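# Pluvix Teach: remote demonstration kit for robot arms

Pluvix Teach lets an operator show an arm how to handle a part by driving it remotely, first in simulation and then on the real machine. The recorded moves are saved as demonstrations and can be used to train a controller.

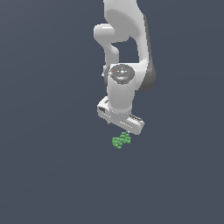
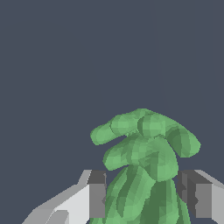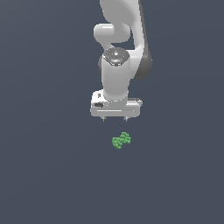

*Pluvix Teach simulator: white arm and green object in the first and third views, gripper fingers close up in the second.*

## How it works

The operator holds the Olley hand controller and moves it the way the gripper should move. Position and tilt are passed to the arm. The trigger opens and closes the fingers. Press the side button to start a recording, press again to stop. A bad take can be thrown out from the controller without going back to the keyboard.

Irregular objects are where most users spend their time. There is more than one way to take hold of them, and small changes in hand angle matter. We suggest at least 10 takes per object, starting from different arm positions.

## What's in the box

- Olley hand controller, right or left hand
- Base station and wall bracket
- 2 charging cables
- Foot pedal for pausing the arm
- License for the Pluvix Teach simulator, one workstation

## Specifications

| Item | Value |
|---|---|
| Controller weight | 276 g |
| Battery life | nearly 12 hours |
| Connection | USB-C or wireless |
| Recorded data | joint angles, finger opening, camera views |
| Demonstration modes | remote control, hand guiding |

Hand guiding needs an arm that can be moved freely by hand. It isn't available in the simulator.

## Ordering

Sold by Lendstead, direct or through Benedetti for customers who want installation and a training day. Extra simulator licenses are sold separately. Controllers from the first Olley series work with this version after a firmware update, but the foot pedal from that series does not fit the new base station.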